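# Empty cigarette packs: trash or paper recycling?

*Naveo Residents Forum > Cleaning and Trash > Shared rooms*

**sang_van** wrote on December 5, 2018:

Good evening to all. I am Sang Văn, from the second staircase in the Prelov building. I have a small question about sorting and I could not find the answer in the old threads.

In our shared room there is a wooden table, and people leave things on it. Mostly wrappers, tissues, and empty cigarette packs. This month it is my turn to clear it. The wrappers I put in the trash without thinking. But a cigarette pack is made of cardboard, and the sheet on our door says "cardboard to the blue container". So I was taking the packs to the blue container, until a neighbor told me that I do it wrong and that they must go to the trash.

Which one is correct? I do not smoke myself, so I never had to think about this before.

---

**gillesc** wrote:

Your neighbor is wrong, you were right. It is cardboard. You take off the plastic film, you pull out the foil paper inside, you flatten the box, and it goes with the cardboard. Ten seconds of work.

I lived in three buildings before this one and it was always like this.

Gilles Chauvin, ground floor

---

**anh_la** wrote:

I don't agree with Gilles, or only in half. In a clean kitchen at home, yes, I separate it too. In the shared room the packs are often used as ashtrays. You open the lid and there is ash in it, or a chewing gum, or the end of a cigarette. This must not go to the paper. One dirty box is enough to make a bad smell in the whole bag, and then the bag stands in our hallway until the truck comes.

My rule is simple: if it was lying on the shared table, it goes to the trash.

---

**gillesc** wrote:

So look inside before you throw it. If it is clean, cardboard. If it is dirty, trash. Why should we throw away good cardboard only because some people are not tidy?

---

**anh_la** wrote:

Because I don't want to put my fingers in the packs of other people, Gilles :)

---

**demyd_h** wrote:

Hello. I kept the cleaning list in the Nenach building for 2 years, so I can say how we did it there. We had 223 apartments and one shared room on each floor, and in the beginning we tried to separate everything. We had four containers with labels. After one summer we stopped with small items. People were standing in front of the containers with a pack in the hand, they did not know, and then they put it back on the table! The table was always full.

After this we put one round bin near each table, for everything small and mixed, and the big cardboard boxes went downstairs. It is maybe not the best for recycling. But the tables were clean.

About the pack itself: the shiny ones, with gold or silver printing, were not wanted at our paper container. The man from Dương, the company that collects, told me that he prefers not to have them. Plain cardboard is fine for him. I don't know if it is the same here.

Demyd Hrytsenko

---

**sang_van** wrote:

Thank you, this is helpful. I did not know about the gold printing. Do we have the same company? The sheet on our door has no name on it, only a telephone number, and the last two digits are washed off.

---

**demyd_h** wrote:

I believe it is the same one since August, but please don't take it as sure.

---

**gillesc** wrote:

I am not convinced by the gold story. Chocolate boxes have gold on them, cookie boxes too, and they are taken every week. I put one out last week and it was gone the next morning.

---

**anh_la** wrote:

Gone, yes. But you don't know where it went :)

I want to add something that is more important for me than paper or not paper. Please, everybody who smokes: look if the pack is empty before you leave it. Two times I threw away a pack that I thought was empty and the owner came to me and was quite angry. One of them had put money inside, for the laundry! Now I always shake the pack first. When I hear something, I leave it on the shelf near the door for one day.

---

**sang_van** wrote:

Shaking is a good idea – I will do this. And for the bin, is there some advice? Ours is small and has a swing lid. The lid has to be touched each time and it is always sticky.

---

**demyd_h** wrote:

Take off the lid and put it in the cellar. I am serious. For a shared room an open bin is better, if it is emptied every evening. We used open round ones, dark inside, so that the stains are not so visible. If you want a bag in it, fold the top well over the edge, otherwise it slides down with the first heavy thing.

Put it directly next to the table. Ours stood first near the door, five steps away, and it was always half empty while the table was full. We moved it to the table leg and this changed more than all the notes on the wall.

---

**gillesc** wrote:

An open bin with cigarette ends in it is a fire risk. Somebody should say it.

---

**demyd_h** wrote:

This is true. Cigarette ends don't go there, they go to the metal box outside with sand. I should have written it.

---

**jianguo_x** wrote:

Hello neighbors, Jianguo Xie from the first staircase. I had the cleaning turn before Sang Văn, so perhaps it was me who made the confusion with the blue container. I am sorry for that.

I called the number on the sheet (I had it in my phone from before it was washed off). The lady was friendly. She said: clean plain cardboard to the blue container, small packs with film or foil to the trash, and if we are not sure, to the trash. She also said that in a building with 400 people the wet pizza boxes make a much bigger problem than the cigarette packs, and that one container of ours came back last year for this reason. The fee was 2,000 and it was divided among everybody. So Gilles, for your own packs at home you can pull out the foil and do as you like. In the shared room I think we follow what she told me.

For the table, this is my order of doing it. I begin with the packs, they take the most space. I lift the lid and look if something is left. When it is empty I put it directly in the bin, with the film still on it, I don't separate. Then the tissues and the small wrappers. At the end one wipe with a damp cloth, along the wood and not across, and into the curved edge too, where the crumbs stay.

I moved the round black bin close to the table, as Demyd wrote. The big red and gold packs of 黄金葉 go in without folding. It is printed on the front that one should please not smoke where smoking is forbidden, so perhaps we can also read it to each other from time to time.
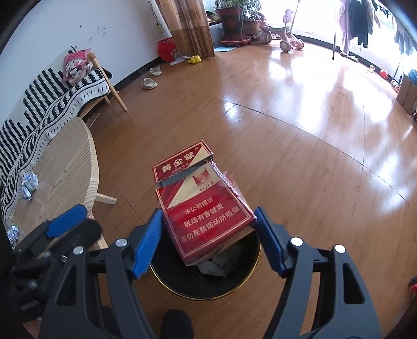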